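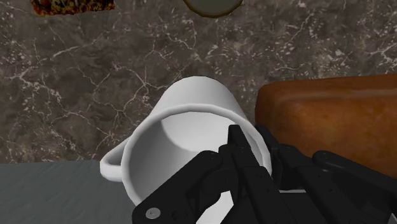
White mug, dark marble counter.

I gave up coffee after lunch in November and have kept to it since, apart from two lapses I'll get to. A couple of readers asked how it went after I mentioned it in the post on the gutters, so I'm writing it down while I still remember the first weeks.

I used to drink five cups a day. Two before work, one mid-morning, one after lunch and one at four. The four o'clock cup was the problem, though I argued with myself about that for years. I could fall asleep fine. I'd be out by eleven most nights. Then I'd be awake at three, listening to the refrigerator and thinking about the car insurance.

The rule I settled on was simple. Coffee until noon, none after. I didn't try to cut the morning cups, and I still haven't. I tried quitting altogether once, when I lived in Grirnmont, and lasted four days with a headache behind my left eye. I had no wish to do that again.

The first week was mostly boredom. I hadn't noticed how much of my afternoon was built on getting up, walking to the kitchen, filling the kettle and standing there. Without the coffee I still got up at four, walked to the kitchen and then had nothing to do. I ate a lot of crackers that week.

So I started drinking other things. Here is what I tried, in the order I tried it.

Decaf. I bought a bag from Strazds, the roaster on the corner by the post office. It cost more than their regular beans and tasted close enough that I drank three cups the first day. It does have a little caffeine in it, and I decided that was cheating. I keep it for when people come over for dinner.

Peppermint tea. Fine. I have nothing against it. By the second week I didn't want to smell it anymore.

Roasted chicory. This was the Dornero brand, in the brown tin. It smells like coffee from the next room and tastes like burnt toast up close. With milk it's better. I finished the tin and bought another, so I must like it more than I thought.

Hot water with lemon. I know people who swear by this. It's hot water with lemon.

What I ended up with is chicory at four, in the same kind of mug I always used for coffee. The mug matters more than I would have guessed. When I drank tea from a glass it didn't feel like a break. A plain white mug with a decent handle did the job, even with the wrong thing in it.

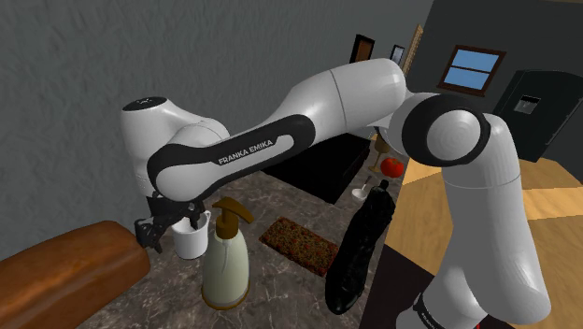 The mug again, with a Franka Emika arm over the counter.

Sleep took longer to change than I expected. For the first 2 weeks I still woke at three, and I was annoyed about it, having given something up and gotten nothing back. In the third week I slept through twice. By the end of the month I was sleeping through most nights, and when I did wake up I usually went back under without getting to the insurance.

I kept a log for a while, because I'm that sort of person. I wrote down when I went to bed, when I woke up and what I'd had to drink. I stopped after 50 nights. The pattern was plain by then, and writing it down at six in the morning had become a chore of its own.

The two lapses were both on long drives. The first was coming back from my sister's, when I bought a large coffee at a gas station at three in the afternoon and was awake until two. The second was a small one, from a machine in the waiting room at the tire place, and it did nothing at all. I can't explain the difference. Maybe the machine coffee was mostly water. It tasted like it.

I also got rid of the Vestomix, the pod machine I'd had on a shelf in the office. It was too easy. Push a button and there's a cup in front of you before you've decided whether you want one. I sold it for 86 dollars, with the leftover pods thrown in, to a man who lives two streets over. Now all the coffee in the house is made with a kettle and a paper filter, and that takes long enough to think about.

Money hasn't changed much. I spend less on beans and more on chicory, and the better beans from Strazds have eaten up whatever was left.

The morning cups taste better, or I pay more attention to them. I have the first at six-thirty and the last at eleven-thirty, and I do look at the clock for that last one. If I miss it because of a phone call, I'm grumpy until dinner.

I may try moving the cutoff to eleven in the spring. The gutters post still needs its second part, and I'll do that first.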